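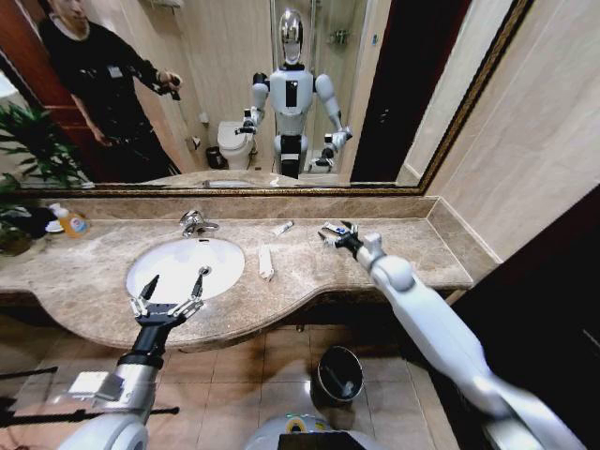 Planning a Robot Purchase for Guest Bathrooms: A Thread

1/ Our facilities office is preparing its equipment plan for the coming year. It includes, for the first time, a line for a two-armed service robot assigned to bathroom vanity work. This thread sets out how the line was built, for the benefit of other property managers working on the same question.

2/ The Ridik guest house has 26 bathrooms. Each has a mirror, a counter, a sink and a set of small items that must be put back in order between guests. Vanity work was chosen as the first task to budget for. Floors and showers are outside this plan.

3/ The purchase price is the figure everyone asks for first. We recommend leaving it until last. Begin with the room: door width, counter height, the depth of the counter from front edge to backsplash, and the turning space a wheeled or standing base would need.

4/ The second item is the hand. A two-fingered gripper must manage toothbrushes, small tubes and thin packets on hard stone. Ask each supplier which objects of this size are covered in the quoted price and which require a different set of fingertips.

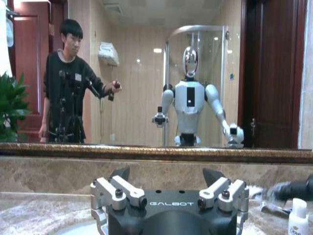
5/ Fingertips should be entered as a consumable, on their own line. Our draft allows 5 sets per year. Both suppliers we approached, Gosero and Rivitz, left them out of the first quote and added them when asked.

6/ Mirrors and glass deserve a written question. Polished surfaces can confuse some cameras and depth sensors. Request a trial in a room with a full-width mirror, and make acceptance of the machine depend on that trial.

7/ Staff time is the cost most often missed. Our plan assumes that a trained operator remains in the room with a handheld controller for the whole of the first term. We have entered 249 operator hours, paid at the normal rate, with Sunday shifts listed separately.

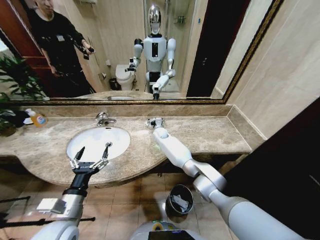 8/ Those hours are not to be taken from the housekeeping budget. Uliana Vakulenko, who reviews our staffing lines, has asked that they be shown under equipment, so that the full cost of the machine can be read in one place.

9/ On buying or leasing: we will request both prices. Radwan, our service contractor, has advised that a lease should state who pays for transport, software updates and a replacement unit during repairs. These terms should be settled in writing before a deposit is paid.

10/ Payment will follow a simple schedule. No more than 70 percent will be released on delivery. The balance will be paid after the acceptance trial has been signed by the operator and the housekeeping supervisor.

11/ Quotes are due in September. Managers who would like a copy of our room measurement sheet may request one by reply to this thread.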